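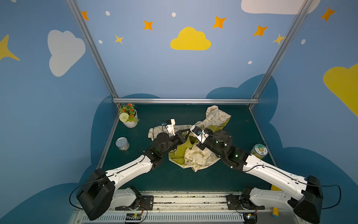
Left gripper faults out while folding, right arm keeps pulling

Posted in Robots and Automation, Grumdale Community Help

We have a two-arm tabletop cell that folds cloths. Both arms are on one base rail and run from a single Parsa controller. Since February the left gripper has been dropping out with fault 282 (finger force limit) in the middle of a fold. It only does it on the step where both grippers come together over the cloth.

The fault itself I could live with. The problem is that the right arm does not stop. It finishes its move with the cloth still held in the left fingers, and twice it has dragged the left wrist far enough to throw a position error there as well. Last week it also knocked a can off the table.

What I have done so far: swapped the gripper cable, cleaned the fingers, lowered the closing speed, reloaded the fold program from backup. The log shows 4 faults in 2367 cycles, so it is hard to catch in the act. The cloth is printed on one side and a bit thick where it bunches up. Firmware is whatever came with the unit.

Is this a bad gripper or a settings problem? And how do I make both arms stop together?

Stumemel

Two separate things here.

The 282 is probably real. If the fingertips come close to each other over a pile of cloth, one can press on the other through the fabric and the force reading goes up fast. Open the program and look at the gap between the two tool points at the meeting step. If it was taught with thin cloth, teach it again with the thick one. I would add a centimeter and see if the fault goes away before buying a gripper.

The other arm not stopping is the part I would fix first. On these controllers each arm is its own fault group by default. Go to Safety, then Groups, and put both arms and both grippers in group 1. Set the group reaction to "stop all, hold position". Do not pick "release" for the grippers until you know what the cloth will do when it is let go.

Test it at low speed with nothing on the table. Trigger a fault on the left side from the service menu and check that the right arm halts. Then do it the other way. Keep your hands out of the cell while you do this, and don't reach in to free the cloth until drive power is off. A held arm can still move if somebody clears the fault from the screen.

Sumen

had the same code, was the cable for me. wiggle it where it loops at the wrist

Grumdale_shop

Raise the force limit to 2000 and it won't trip anymore. Ours has been fine.

Stumemel

Please don't do that one. The limit is there for fingers too.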